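What Changes When the Sorting Gets Automated
Project report, Work and Technology elective
Fletcher Doolan

So my question going in was pretty simple: if a small company starts handing its sorting work to machines, what do the people who used to do the sorting end up doing all day? I figured I'd get a sad answer or a happy answer and I'd be done in a week. I got neither, and it took me most of the term.

The company is Milleo. They take in mixed household stuff (returns, lost parcels, boxes from house clearances) and sort it so it can be resold or recycled. The main site is in Lelatwood. Until last June every item was picked up, looked at and put in a bin by a person. Now there are two robot arms on line one, and part of the staff has moved over to what everyone calls "teaching", where you handle ordinary objects with hand-held grippers so the arms have something to learn from.

I talked to Beverley Stubbs first. She sorted for years before she moved over and she had a lot to say! Her main point was that the old job was fast and the new one is slow, and the slow one makes her more tired. On the line she could think about dinner. With the grippers she has to think about her wrists the whole time, because a jerky grab is no use and she has to do it over. The target is 76 good grabs in a session, and she told me the last ten feel like the first hour of a double shift.

Soft things are the worst, she says. A box is a box, but cloth never lands the same way twice, and you have to decide where to pinch it before you get there.

Cloth, packets and small stuff, with the grippers at work:
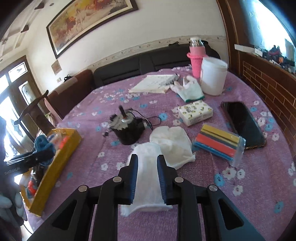
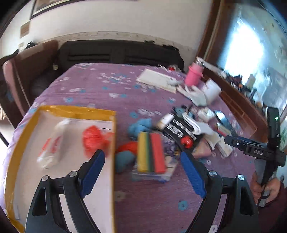

Declan Henare sees it differently. He's the shift lead, and he likes that people get to sit down and that the noise is gone. He also likes the numbers. Line one used to do 2000 items on a normal day and it did 2894 on its best day with the arms, and he brought that up three times while I was there. I did ask what a bad day looks like. He laughed and said to ask Kane.

Kane Pirihi is the one who clears the jams. On a bad day the arms stop over and over, mostly for thin plastic bags, and he walks up and down fixing things a person would have dealt with without noticing. He used to work next to four other people and now it's him and the two arms until lunch. He misses the talking. He didn't make a big thing of it, but he came back to it at the end when I'd already closed my notebook, so I opened it again.

Then there's pay, which I almost left out because my interview sheet didn't have a question on it (my mistake, I've added one in the appendix). The teaching work pays the same hourly rate as sorting, but the old speed bonus is gone. Beverley reckons she's down $195 a month. Declan thinks it evens out since there's more overtime on offer now. Both of them can be right, I guess, if you want the overtime. Beverley doesn't.

What surprised me most was how much the sorters know that was never written down. Krum Kolev, who trains the new people, has a whole routine for telling a full jar from an empty one by the way it tips when you nudge it. He learned that from doing it thousands of times. Now he's being asked to put it into steps, and he says he's not sure he can. He's also not sure he wants to, at least until someone tells him what his job is afterward. I thought that was fair. I asked the office the same question and they said they were "still looking at roles", so that's all I can report.

A few problems with my project. I only talked to four people, and two of them were picked by the office. I never got to see the evening shift. I also wanted to compare with Chmielewska, the other sorting place nearby, which has no machines at all, but they stopped answering my emails, so that section is just gone and the outline I handed in earlier doesn't match anymore.

If I did this again I'd follow one person for a month and skip the office tour. I'd ask about breaks too. Kane mentioned that the break room is half empty now that the shifts are staggered, and I think there was more to find out there, but I'd run out of visits by then.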